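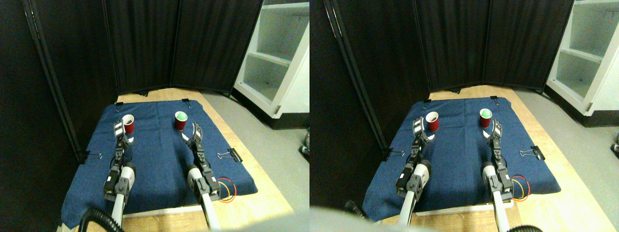
Posted to the tirdale-users list, Friday, 09:42
By the list maintainer
Last updated: January
Reading time: 3 minutes

Re: Duplicate records after nightly import

> We moved our parts catalogue from Dronum to Tirdale last week. The
> nightly import ran without errors, but the record count has gone up by
> 301 on a catalogue that should not have changed. The extra records look
> identical to existing ones. Is this a known fault in the importer, and
> is it safe to delete them by hand?

The importer is working as designed, but the design does not suit files exported from Dronum. Please don't delete anything by hand yet.

Tirdale decides whether a row is new by comparing its key with the keys already stored. The comparison is made byte by byte. Dronum pads the key column with trailing spaces to a fixed width of 18 characters, and its export keeps the padding. If your first load was done through the web form, the form trimmed the spaces before saving. The nightly job reads the file directly and does not trim. The two keys look the same on screen and are stored as different values.

You can check this with the key report:

 tirdale report keys --show-length

Any key listed twice with different lengths is one of these pairs. If the report shows pairs with equal lengths, you have a different problem and the rest of this message does not apply. Send the first few lines of the report to the list in that case.

To repair the catalogue:

1. Stop the nightly job.
2. Take a full backup and check that it restores to a scratch catalogue.
3. Set trim_keys = yes in the import section of the configuration file.
4. Run tirdale merge --by-key --dry-run and read the output.
5. If the number of merges matches the number of extra records, run it again without --dry-run.
6. Start the nightly job.

The merge keeps the older record and moves any links across from the newer one. Notes are joined, older text first. Deleting by hand loses both – stock movements booked since the import will be attached to whichever record the operator happened to pick.

The merge works in batches of 100 and commits after each batch. If it stops part way, run the same command again and it will carry on from the last commit. On our test catalogue, with 971 pairs, it finished well inside the gap between two scheduled jobs, but that machine had nothing else to do.

Two further points. Files from Buvel are not padded, though they may contain mixed case in the key column, and trim_keys does nothing about case. Use fold_case for that, and only if you are sure no two parts differ by case alone. Auer exports need neither setting.

The default for trim_keys will stay at "no" for the present release. Some sites have keys with leading spaces that carry meaning, and a change would merge those records without warning. I would accept a patch that prints a warning when a padded key is read – it should go to the import log and leave the exit status alone, as several people have scripts that test it.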